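Search this forum Search Advanced Log in

Is the Distier descaler worth it, or is it citric acid in a nice bottle?

Posted in Kitchen & Coffee, by pressed_tin, November

I've had a Kamgate drip machine for a good while now and the "clean me" light has started coming on every couple of weeks. The manual says to use Distier descaling liquid and nothing else. The store sells it at a price that makes me want to go back to instant. A 400 gram bag of plain citric acid is a fraction of that and would last me into the next decade.

My neighbor swears the coffee "opened up" after one bottle of Distier. I drank a cup at his place on Monday and it tasted like coffee. So before I spend anything, has anyone compared the two side by side, with the same water and the same beans? I don't mean "I felt it was smoother." 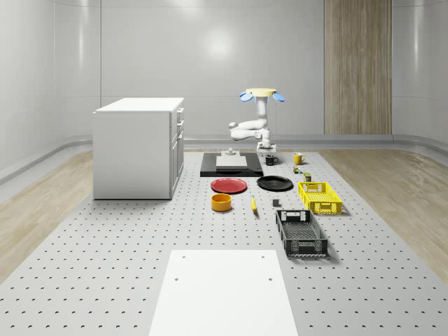

pressed_tin wrote again:
Adding a bit more, as two people messaged me asking about my water. It's hard, well water, no softener, and I get a chalky ring in the kettle within a week. I rinse the carafe daily and wash the basket with dish soap. The mugs are a separate headache, brown inside no matter what I do, and I'm at the point where I look at a row of mugs, even a computer-drawn one, and wonder what the insides are like. Does descaler do anything for tea and coffee stains or is that a different product they'd like me to buy?

We use cookies to remember your settings and show relevant content. Accept all Manage choices

gravelroad
Different problem. Scale is mineral, and acid takes it off. The brown stuff is tannin and oil, and acid won't do much to it. Baking soda and a damp cloth, two minutes a mug. Anybody selling you one bottle for both is selling you a bottle.

As for the Distier, read the back label. If the first active ingredient is an acid you can buy by the bag, you have your answer.

halfcaff_mo
I'd push back on that a little. I used citric acid for years on my old machine and got white flakes in the tank afterward. I switched to Distier and no more flakes. Maybe it's the other stuff they put in, maybe I just rinse better now. But I'm not going back.

gravelroad
"Maybe I just rinse better now" is doing a lot of work in that post. Very hot citric acid in hard water can leave its own deposit. Mix it cool, run it through, and flush with two full tanks. No flakes here.

halfcaff_mo
Mix it cool, then run it through a machine whose whole job is heating water? OK.

gravelroad
Fair enough. Turn it off halfway through and let it sit. Most of the soaking happens with the heater off that way. I should have said so the first time.

Ryota Shibata
I repair small appliances, mostly Kamgate and Skundel. I open up plenty of them and I can't tell from the inside which descaler somebody used. I can tell who never used any. The tube behind the heater closes up until the pump gives out. Do it regularly with something suitable and you're ahead of most of my customers.

One caution: some Skundel models have aluminum parts and I wouldn't leave any acid in those overnight, branded or otherwise. Thirty minutes is plenty.

pressed_tin
Thanks, that's the first reply with a reason in it. Does the warranty angle hold up? The manual is pretty threatening about "unapproved agents."

Ryota Shibata
Depends on where you live and what the paperwork says. If yours is still covered, ask Kamgate in writing before you try anything. I'm not going to guess at it on a forum.

beanbarn40
Vinegar. My grandmother used vinegar. End of thread.

halfcaff_mo
And her coffee tasted like salad.

beanbarn40
It did a bit, yes. 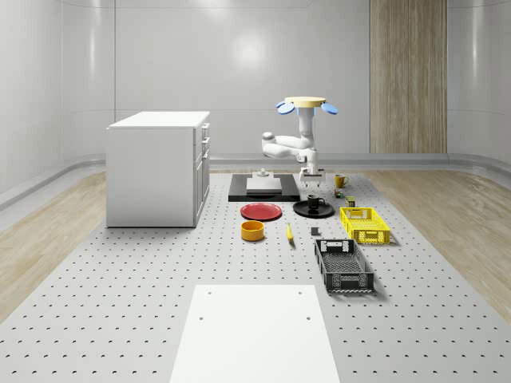

What I ended up doing (edited in by pressed_tin)

The warranty on mine has run out, so I went with the bag. I dissolved 30 grams in a full tank of cool water, ran half, switched it off, waited, ran the rest, then flushed it twice. The light went off, but the light goes off when you hold the button down, so I don't count that as proof of anything. It does drip faster. I timed a full pot before and after and it came out 80 seconds quicker.

I also got my neighbor to try two cups without telling him which machine made which. He picked mine as the Distier one. He says the test was unfair and wants to do it again with his own beans.

Baking soda worked on the mugs, except for one I think is just brown now.

kettle_ghost
One neighbor and one try isn't a comparison either, you know. You asked for better than that in your first post.

pressed_tin
I did. I'll run it again with more cups. Kowalchuk filters are next on my list, by the way. They claim 40 percent less scale and I can't find what it's 40 percent less than.

gravelroad
Less than the pot they didn't filter, in a lab, with water none of us have. Start a new thread for that one, I have opinions.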